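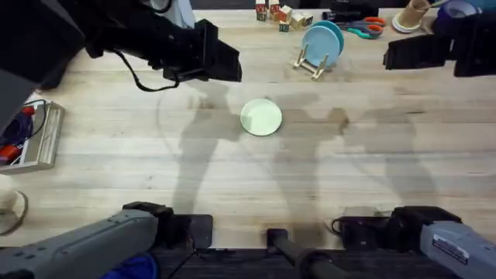 Gitau Makori on 39 years of fixing other people's tables

By Rosimeire Caldeira
Nov 15, 2018

171 shares 18 comments

Gitau Makori does not have a sign. His repair shop is behind a tire place on the north side of Madigan, and if you have not been there before you will drive past it. He says most of his customers drive past it twice. They come with chairs in the trunk, drawers wrapped in bath towels, and now and then a dining table tied upside down to the roof of a car.

He has been repairing wooden furniture for 39 years, the first 10 of them for a man who sold used furniture and wanted everything done by Friday. He learned to work fast there. He says he also learned a lot of bad habits, and spent the next few years getting rid of them.

"We used to put a screw through anything," he said. "Loose leg, put a screw in it. Loose back, put a screw in it. The screw holds for one winter and then the wood splits around it, and now you have two problems. I still get chairs in here with my own screws in them. I know they're mine. I don't charge for those."

I went to see him on a wet morning when he had three jobs on the floor and was glueing a fourth. He kept working while we talked. He asked me to hold a clamp at one point and then forgot I was holding it.

Most of his work is tables and chairs. He does some dressers, and he will look at a bed frame, but he tells people up front that a bed frame is usually not worth it. Tables are what he likes.

"A table has one job and everybody in the house uses it for ten other jobs," he said. "They iron on it. They cut fabric on it. The kids do math on it and press too hard with the pencil, so you get the math in the wood. I had one where you could read a whole page of long division. The lady asked me to take it out, and her daughter called the same afternoon and asked me to leave it in."

He left it in. The mother was annoyed for a while, he said, but she paid.

I asked him what people get wrong about looking after a table, and he put down the glue.

"Oil," he said. "They think wood is thirsty. Somebody told them wood is thirsty. So they put oil on it every week, any oil, cooking oil, and it sits there and goes gummy and then dust sticks to it. Then they come to me and say the wood has gone dark. The wood is fine. It's dirty."

His own advice is short. Wipe it with a damp cloth, then wipe it with a dry one. If it was finished with oil to begin with, put on a thin coat once a year, leave it a little while, and rub off everything that did not soak in. He picks May for this, when he can leave the windows open. If it has varnish on it, leave it alone.

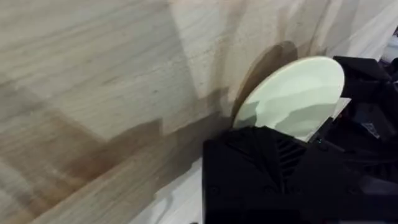
Finding out which finish you have is harder than it sounds. Makori said half of the people who call him do not know, and he will not guess over the phone. He tells them to put a drop of water on a spot that does not show, on the underside of the edge or the inside of a leg, and come back in a few minutes. If the drop is still sitting there like a bead, the surface is most likely sealed. If it has made a dark spot, the wood is bare or oiled, or the seal has worn out.

"They call me back and say, Gitau, it made a dark spot, what did you do to my table," he said. "It dries. I tell them it dries. Have some lunch."

White rings come up in every phone call. He does not mind them much. A white ring is moisture caught in the finish, he said, and many of them fade if you leave them a few weeks. A black ring is another matter. It means the water has gone down into the wood, and often there was some iron with it, from a can or a plant stand. Those he sands if there is enough wood to sand, and if it is veneer he may tell the owner to buy a tablecloth.

Godfrey Lema works with him four days a week. Lema came to the shop from a cabinet factory in Geltatgate and he does the close work, patches and inlay and anything with a curve. He said very little during my visit. When I asked what the factory was like he said, "Loud," and when I asked if he missed it he said the cafeteria was good.

The two of them disagree on sanding. Makori thinks Lema sands too much. Lema thinks that a table somebody pays you to fix should look like it has been fixed. They have had this argument, as far as I could tell, every week since Lema started.

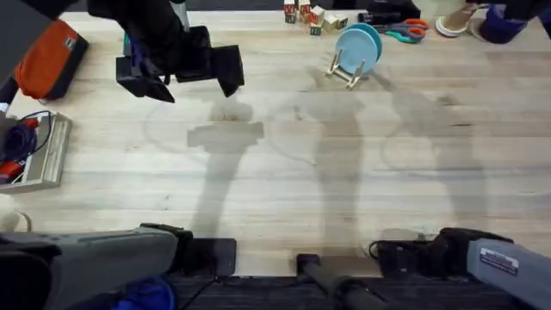 Light wood is where the argument gets serious, and Makori said he sees more of it every year. People want a pale kitchen now. They get rid of the brown table from their parents and buy something close to white, and then they find out what it is like to live with. A light tabletop with long seams between the planks, like the one shown here, gives you grain to look at and also several good places for flour to collect. He cleans seams with a wooden skewer and a rag. He has seen people go at them with a steak knife, and he can tell by the scratches on both sides. Lema's view is that a pale top should be sanded lightly all over as soon as it starts to look patchy. Makori would leave it for years.

"You only get so much wood," he said. "Every time you sand, you're spending it. Godfrey spends it like he has more in the back."

"There's more in the back," Lema said, from the other bench.

I asked about sunlight. Makori said it changes most woods, some lighter and some darker, and that he has stopped trying to talk people out of windows. He does ask them to move things around. A fruit bowl that sits in one place for a year can leave its shape on the top, and matching that spot to the rest takes him longer than a broken leg would. The best thing for it, in his opinion, is to take the bowl away and wait another year. Customers do not like to hear that from a repair man.

On prices he is open. He charges by the hour and gives a top figure before he starts, and he does not go over it. If the job goes badly he eats the difference. He turned down a table the week before I came, a big folding one with a cracked top, since the repair would have cost more than the owner could get another one for. The owner was angry with him.

"She said it was her aunt's. I said okay, that's different, why didn't you say so. Then she said no, it wasn't really her aunt's, she just wanted me to do it." He shrugged. "I gave her the name of a guy."

The guy is Wekesa Wanyama, who has a shop of his own across town and used to share this one. They split up the business years ago over the rent and are still friends. They lend each other clamps. Makori said Wanyama is better at chairs than he is, and that Wanyama knows it.

Chairs are hard, he explained, because people lean back in them. A table stands there and takes what comes. A chair gets pushed and rocked, and all of that goes into a few small joints at the back of the seat. When one of those joints is loose he takes the whole chair apart, cleans off the old glue and starts over. New glue on top of old glue will not hold. He tells people that if they remember one thing from talking to him it should be that one, and to please stop squirting glue into the crack and sitting down.

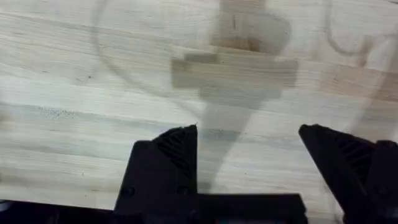 Dark specks in the grain of a pale wooden tabletop.

Small marks are what he gets asked about most by email, usually with a photo that is too dark to help. He writes back and asks if you can feel the mark with a fingernail. If you can, it might be something stuck on top, and a damp cloth and some patience may take care of it. If you cannot feel it, it may be in the wood, and it may have been there when the tree was cut. He would leave those alone. People send him a second photo anyway.

He is 10 months behind on his own kitchen table. It has a leg that wobbles, and there is a folded piece of cardboard under it. His wife has brought this up.

I asked if he planned to retire. He said he had looked into it. His daughter wants him to move in with her family, and she has a garage he could use, but it has a low ceiling and a freezer in it. Lema would take over the shop if he could get the lease in his name, and the owner of the tire place has not said yes or no.

"I'd still come in," Makori said. "I'd come in and tell him to stop sanding."

The glue had set enough by then for him to take the clamp from me. He checked the joint, put the clamp back on a little tighter, and went to answer the phone. It was a man with a white ring on a coffee table. Makori asked him how long it had been there, and the man said since last night.

18 comments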